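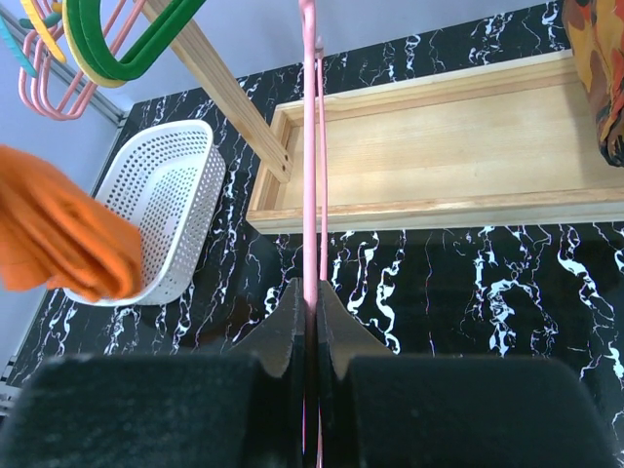

Pink hanger, close view.

Fekdale Laundry Words

A word list for clothes care, in plain American English. Version 3, January 2025.

What is in it

The list holds 145 head terms used in washing, drying, ironing, hanging and storing clothes, with 3,000 short sentences that use them. It covers household words (hamper, lint, pleat, clothespin) and words from care labels and dry cleaning counters (tumble dry, spot clean, press cloth). Brand names are left out. So are words for sewing and mending, except where they also turn up on care labels.

Files

terms.csv – one row per head term
sentences.csv – one row per sentence, linked to a term by term_id
variants.csv – spellings and regional forms
CHANGES.txt – edits by version

All files are UTF-8 with comma separators and a header row. Fields that contain a comma are wrapped in double quotes.

Columns in terms.csv

term_id: a whole number, never reused after a term is dropped
term: the word or phrase in lower case
part: noun, verb or adjective
group: wash, dry, press, hang or store
gloss: a definition of one or two lines
note: usage remarks, often blank

A word with two parts of speech gets two rows. "Iron" is in there as a noun and as a verb. "Hanger" is a noun only, and "coat hanger" and "clothes hanger" are listed as variants of it. "Hang up" and "hang dry" are separate terms.

Where the sentences come from

Most were written for the list by the Clurnier writing group. The rest came from the Yüksel household notes, a set of typed chore lists and reminders given to the project for this use. Names and addresses were taken out of the notes before they were added. The source column in sentences.csv says clurnier or yuksel. The second form is written without the umlaut to keep the column plain ASCII.

Known problems

The press group is thin compared with wash. Several sentences for "starch" are close to each other and should be thinned out. Regional forms lean toward the Midwest, and "washrag" is marked as standard when it should probably be marked regional. Two-word terms are hyphenated in some sentences and open in others – this was left as the writers had it.

Version 2 had a fault in variants.csv where rows after "pillowcase" pointed to the wrong term_id. Anyone still using that version should replace the whole file.

Using it

The list loads in any spreadsheet program. For Celleo users, import terms.csv first and then the other two, or the links will not be made. Sort by group before printing.

License

Free to copy, change and share with credit to Fekdale Laundry Words. The next round of edits is planned for March. Corrections should give the term_id and the version number.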